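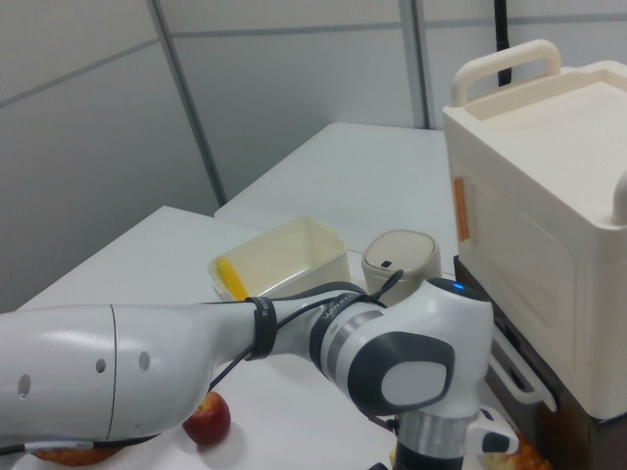 图3-1　台面中段：敞口长方盒与带盖圆罐。苹果垫在纸巾上。

第3章　台面食品区的布置与日常收纳

本章适用于已经按第2章装好台板、并且台板已经不晃的用户。如果台板还在晃，请回到第2章。晃动的台板上放圆形水果，后果不在本手册的保修范围内。

Plateck台面收纳套件（订货号2681）的设计初衷是让白色台面保持白色。这个目标听上去不高，但请先在自家厨房里坚持一个星期再下结论。Brernow厨房用品部收到的来信里，抱怨盒子本身的很少，绝大多数抱怨的是盒子买回来以后，东西还在盒子外面。本章试图解决的就是这件事。

3.1　开始之前

请准备：
敞口长方盒，一只
带盖圆罐，一只
厨房纸巾，白色，无印花
微湿的软布，一块
待收纳的食品

关于纸巾：印花纸巾不是不能用，只是印花沾上果汁以后会迁移到台面上，而且迁移得十分完整，连小鸭子的眼睛都看得清。Gendudham型白色台板对此尤其敏感。本手册的编写组为此换过一块台板。

注意：首次使用前，盒、罐和罐盖应以温水清洗并完全晾干。请勿使用钢丝球。奶油色表面一旦刮花，会变成另一种奶油色，我们目前不生产那一种。

3.2　清空台面

1. 把台面上所有东西移开。“所有”包括钥匙、上个月的超市小票，以及那根您一直不确定属于什么设备的充电线。
2. 用微湿的软布从里向外擦拭。不要从外向里擦，除非您喜欢把碎屑集中在墙根。
3. 等台面干透。用手背试一下，不要用袖子。
4. 此时台面什么也没有，看上去非常好。请不要就此停下，您的食品还在椅子上。

3.3　放置长方盒

5. 将长方盒放在台面中段，开口朝上。（这一句是应读者来信要求加上的。）
6. 盒的长边与台面后沿大致平行即可，不必用尺。使用尺的用户通常会在接下来的步骤里遇到心理上的困难。
7. 盒子前方应留出一块空地，供水果、面点等临时放置。宽度以能放下一张展开的纸巾为准。
8. 附件、小工具之类可以斜靠在盒子一端的内壁，伸手就能拿到。平放在盒底也可以，只是它会在盒里装满东西的那天失踪，在盒子清空的那天回来。

说明：长方盒没有配盖。早期样品有，试用者普遍把盖子垫在盒子底下，然后写信询问盒子为何不稳。取消盖子以后，来信减少了。

小心：装满后盒内物品高度不要超过盒沿。超过盒沿的部分在技术上属于“堆放”，请参阅附录中关于堆放的简短而悲观的说明。

3.4　放置圆罐

9. 将圆罐放在长方盒右侧，两者之间留出一指宽的缝。不留缝，擦台面时就得两样一起搬；缝留得太宽，一周之内里面会出现一支笔。
10. 盖上罐盖。罐盖呈拱形，上面不能再放东西。我们知道您会试一次。
11. 转动罐盖，使盖上的深色小槽口朝向自己。这样每次取盖时手指落在同一处，罐盖其余部分可以少留几枚指纹。
12. 左撇子用户可将长方盒与圆罐的位置左右对调，本章其余步骤不变，图3-1请自行想象。

圆罐适合存放干燥的小件食品。不适合存放：汤；刚出锅的任何东西；您打算瞒着家人的饼干。最后一项并非出于材料原因，圆罐的位置实在太显眼了。

3.5　水果与纸巾

13. 取一张纸巾，平铺在前方的空地上。纸巾不必对齐台面边缘。
14. 将苹果放在纸巾上。先找一个坐得稳的面，苹果通常有一个，有的苹果没有，请优先吃掉后一种。
15. 表皮带黄斑的苹果可照常摆放，黄斑属于着色不匀，不必特意转到背面。如果您还是转了，我们能理解。
16. 切开的水果另行放置，不要与整果共用一张纸巾。切开的水果请在当餐吃完，本手册不提供延长其寿命的方法，也不建议您相信提供这种方法的手册。

注意：纸巾浸湿后应立即更换。浸湿的纸巾粘在台面上时，请从一角缓慢揭起。迅速揭起会得到两张更小的纸巾，其中一张仍然粘在台面上。

3.6　面包与点心

17. 面包和酥皮点心放在台面两侧，与水果隔开。苹果放久了会影响旁边的东西，点心则会影响旁边的人。
18. 酥皮类点心下方请垫纸巾或小碟。本套件不含小碟。Sosa系列有一款浅碟，尺寸合适，价格请查询时坐好。
19. 掉下的碎屑用干布收拢，再用湿布擦一遍。顺序颠倒会得到一种糊状物，它干透后的附着力超过我们试用过的多数胶粘剂。

3.7　每日维护

每天晚饭后做一次，用时4分钟。如果超过4分钟，说明台面上有不属于本章范围的东西，请将它们送回原处，原处不明者见3.2节第1步。

20. 揭去旧纸巾，检查苹果底部有无软斑。
21. 把长方盒提起，擦拭盒底所在的台面。请提起盒子，绕着盒子擦一圈的做法会在三周后暴露，届时台面上会有一个边缘清晰的长方形。
22. 圆罐同上，形状改为圆形。
23. 将盒、罐放回原位，缝宽仍为一指。不同家庭成员的手指粗细不一，请事先商定用谁的。

3.8　常见问题处理

现象：盒内出现不明物品。
处理：取出，询问家人。无人认领的，继续放在盒内，一般会在您丢掉它的次日有人认领。

现象：罐盖盖不平。
处理：检查罐口是否有碎屑。没有碎屑的，检查是否装得过满。两者都不是的，检查手里是否为本产品的罐盖。

现象：苹果滚动。
处理：见第14步。仍然滚动的，见第2章。

现象：盒子表面发黄。
处理：盒子出厂即为奶油色，请先与9月以前拍的照片对照。确实加深的，可用温水加少量中性洗涤剂浸泡32分钟，冲净晾干。若无变化，请调暗厨房灯光。

现象：台面很整洁，但总觉得缺点什么。
处理：您的充电线还在椅子上。

3.9　更换与补购

长方盒、圆罐和罐盖均可单独购买。请在订单上注明“奶油色”，只写“白色”的订单会被退回确认，已有超过32份订单在这一步来回往返。旧款罐盖与现款圆罐不通用，强行按下后可以盖上，但取不下来。

台板需要移位或加装侧挡的，请继续阅读第4章，并在动手前把苹果拿开。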